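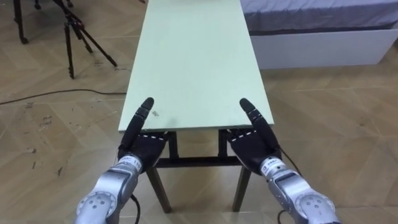
**Figure 4.1** A long worktable with a pale green top on a dark frame. Note the crossbar between the front legs.

# Chapter 4: The Table You Already Have

Most advice on work surfaces is written by people who sell them. Keep that in mind while reading this chapter, and keep it in mind while reading the catalogs your supplier leaves behind. A table is a flat board held off the floor. Claims beyond that should be tested.

Take color. The Dreltska catalog says a pale green top "calms the eye and lifts output." We looked for the study behind that sentence and found a survey of 20 office workers, all of whom had just been given new tables. A light, matte top like the one in Figure 4.1 does have one plain use: dark specks and smudges show up on it, so you can see what needs wiping. Whether anyone feels calmer is another matter.

Length is oversold too. Kátia Tavares kept a log for the sewing and repair shop at Clornik, where the longest table cost 2633 dollars. In January she marked which parts of it got used. Work stayed near the end where people stood. The far end collected boxes, a coat, and a stack of old invoices. A long table makes sense if people can reach it from both sides or if the work itself is long. Otherwise you are buying a shelf.

The frame gets a paragraph at the back of most catalogs, and we think it deserves more. Before you trust a table, push sideways on one corner. If the top sways, look underneath. Is there a crossbar? Are the joints tight? Does every foot meet the floor? Load ratings won't answer this. A table rated for 1000 pounds straight down may still wobble when somebody saws on it.

Anselmo Rangel, who disagrees with us about color, ran the push test on the tables at Plultlow and accepts the point about frames. His notes are in Section 4.3.

## Before you read on

1. Wipe down a table you use and mark the area your hands reach without leaning.
2. Push on each corner. Write down what moved.
3. Find one claim in a furniture catalog and list the evidence given for it. A blank list is an acceptable result.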